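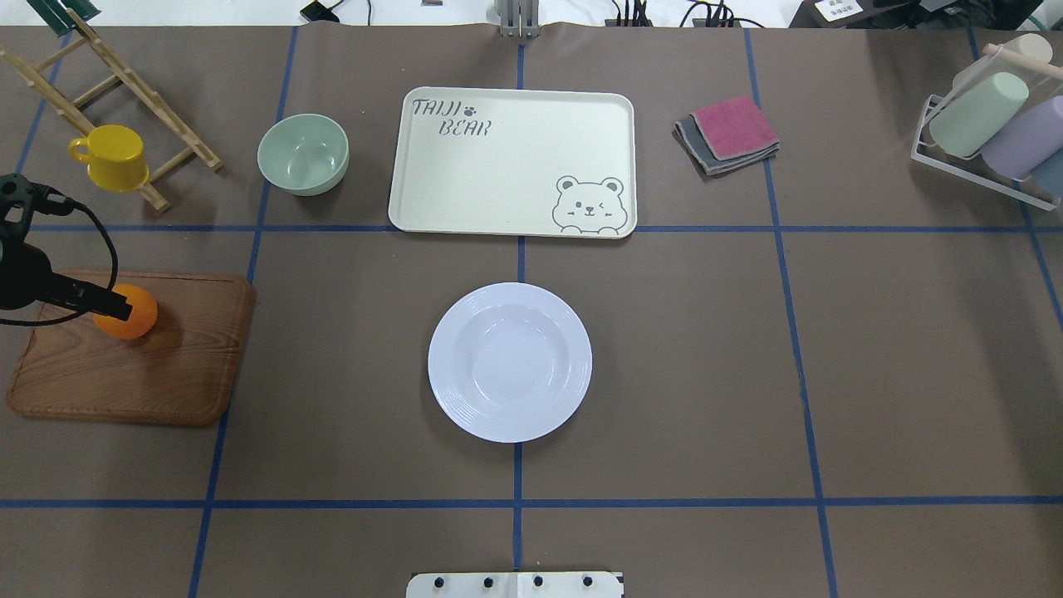
Tray, bowl and wooden rack on a taped tabletop.

Skinner Collection, Zastville: Frequently Asked Questions
Last revised 2 April 2021

What does the catalogue cover?
Field photographs, negatives and typed notes on carved house posts and boundary stones of the Kiltetow district. Textiles are listed in a separate register.

How is a catalogue number read?
The first element is the folder, the second the sheet, the third the item. 11/29/8 is folder 11, sheet 29, item 8. A suffix "n" denotes a negative for which no print survives.

Why do some entries have two place names?
The typed notes follow the spelling used by the collector. Current names were added in square brackets by Asger Hjaltadóttir when the index was recompiled. Both forms are searchable.

Are the terms for kin groups and ranks current?
No. Original wording is retained in the transcription field. Preferred terms appear in the subject field only.

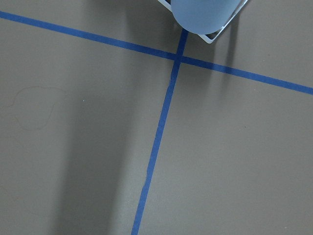

Grey surface with crossed blue tape.

Can I see the original sheets?
By appointment at the Demar reading room. Requests must quote the full catalogue number. Carbon copies are issued in place of originals where the paper is brittle. Pencil only.

May I reproduce a photograph?
Low-resolution copies may be used for study without charge. Publication requires a signed licence. Images of burials are not licensed and are not shown online.

How do I report an error in an entry?
Send the catalogue number, the field concerned and your source. Corrections are entered each March; the earlier reading is kept in the notes field.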